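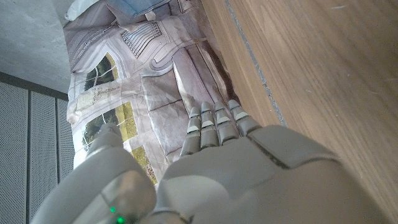 Fig. 1. Crumpled printed sheet beside a wooden panel.

Week 4: Paper, and why it misbehaves
Course notes, Elis Nicholas

Paper is a mat of plant fibres that were once very wet and have never quite got over it. Leave a ream by an open window in August and it will take up water from the air, swell across the grain and curl. Printers call this cockling. Students call it my fault.

Grain first. On a machine-made sheet most fibres lie in the direction the web was travelling. Fold with the grain and you get a clean crease. Fold against it and the crease cracks, usually on the cover, usually on the last copy.

Creases are permanent. Fibres at the fold are bent and partly broken, and ironing only flattens the evidence. A crumple is a great many small folds meeting at points, so a balled sheet stays stiff and springy however hard you squeeze.

Worked case: the Havley pamphlet. Run ordered, 500. Sheets needed at two per copy, 1,000. Sheets fit to use after a night in the Wiltus basement, 980. Work out how many full copies that makes, then write the letter to the client. The letter carries more marks.

Reading: Procházka, chapter on sizing. Skip the poem.

Filed under: Handouts > Print & Binding > Materials

Search this site... Go

Comments

Welington Godoy: I get 490. Do we have to be polite in the letter?

undik: the poem is the best bit

Elis Nicholas: Polite, yes. Sincere is optional. Undik, see me about the poem.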